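Section 4. Loading and Locking the Pill Dispenser

Read this section before the Willholm dispenser is filled for the first time. Filling should be done by a pharmacist, nurse or trained caregiver.

4.1 Loading the tray

1. Wash and dry your hands. Place the dispenser on a flat surface.
2. Turn the key to OPEN and lift the lid.
3. Remove the tray. Check each cup for tablets left from the last cycle.
4. Fill the cups in order, starting with the cup marked 1. Put no more than 8 tablets in one cup.
5. Put the tray back with the arrow facing the key. Press until it clicks.

CAUTION: Do not load tablets that must stay in their original pack. Do not load tablets that dissolve on the tongue, liquids or powders. If unsure, ask the pharmacist.

NOTE: A 500 mg tablet of some medicines is too long to lie flat in the cup. Do not split or crush a tablet to make it fit unless the pharmacist has approved it.

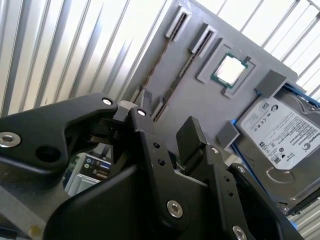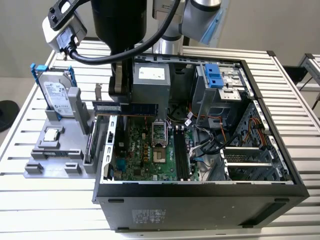
Hard disk drive beside gray panel (first picture); open tower case with motherboard (second picture).

4.2 Setting dose times

1. Hold SET until the clock flashes.
2. Use the arrow keys to enter the first dose time, for example 8:00 a.m.
3. Press SET again to store it. Up to 4 dose times can be stored per day.
4. Close the lid and turn the key to LOCK. Remove the key.

CAUTION: If a dose is missed, do not turn the tray by hand to release it. Follow the directions supplied with the medicine or call the prescriber.

NOTE: Error code 3337 means the tray is not seated. Repeat step 5 of 4.1.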